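# Clearing and refilling a desk hutch

A white desk with a hutch shows every bit of clutter, so sort the shelves first and leave the desktop until last. Set aside 30 minutes. Monday evening suits me.

1. Take everything out of the open compartments and put it on the floor or a bed.
2. Wipe the boards with a damp cloth, then a dry one.
3. Pick up the flat things one at a time – leaflets, cards, printed strips – and decide on each before touching the next. 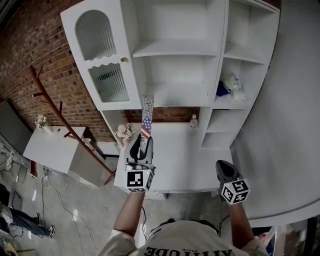
Long, narrow items slide about when laid flat. Stand them upright against the side of a compartment, or put them in a drawer if you rarely need them. Anything you don't mind losing sight of can go behind the glass door. Fluted glass blurs what's inside, but dark things still show through.

Before you put any weight back, check the underside of each shelf. Push in loose pins and tighten any screws by hand. A power driver will strip the holes in chipboard.

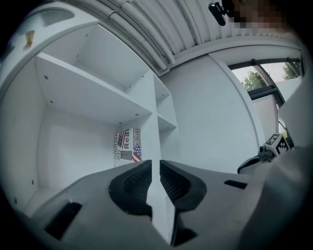 **Should the heavy things go on the top shelf?**

Put them in the lower compartment, close to the side panels, and keep the top for light items.

Finish with the desktop. Wipe it from back to front and put back only what you use every day – for me, a lamp and one notebook.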